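Two Arms and a Messy Desk

By Denise Sugden

I wanted a robot that would tidy my desk. What I got, 11 months and a lot of takeout later, is a robot that will pick up a pencil if you're nice to it (and sometimes if you aren't!).

The project is called Flomura, and it lives in the shared workshop I joined mostly for the laser cutter. Thịnh Dương did the frame, black aluminum all the way around the tabletop, with an arm bolted to each side. I did the wiring and the complaining. Our first grippers came off the workshop printer and snapped so often that we kept a jar for the pieces.

For a practice desk we raided our own. The cactus is mine, the globe lamp came from Thịnh's bedroom, and the yellow scissors had been missing from the sewing corner for weeks. Sorry, Oranuch.
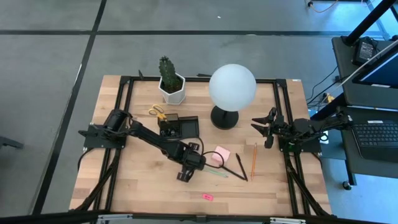 The pencil problem

Pencils are awful. They're skinny, they roll, and the fingers have to come down almost flat to the wood before they can close on anything. A sticky note pad is a treat after that. We ran 348 pencil pickups in one stretch, changing the finger angle a hair at a time, and I still hear the motors in my sleep.

What finally helped was a small camera down at the wrist. From overhead, the arm hides whatever it's reaching for, so you're steering on hope. Up close you get the fingertips, the wood grain and the pencil all together.
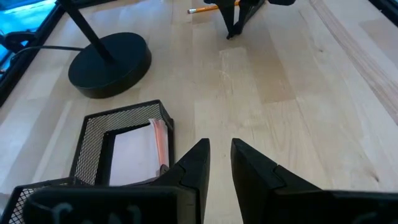 Verena Hämmerli, who runs our electronics nights, talked me out of buying fancier motors and into redoing the cable runs, and she was right, which I've told her exactly once. Slack cable had been tugging at the left elbow the whole time. Two evenings with a bag of zip ties and the wobble was gone.

Next up is paper, which I'm dreading. Thịnh wants both arms working on one sheet by August. I'd settle for the pencil going back in the organizer.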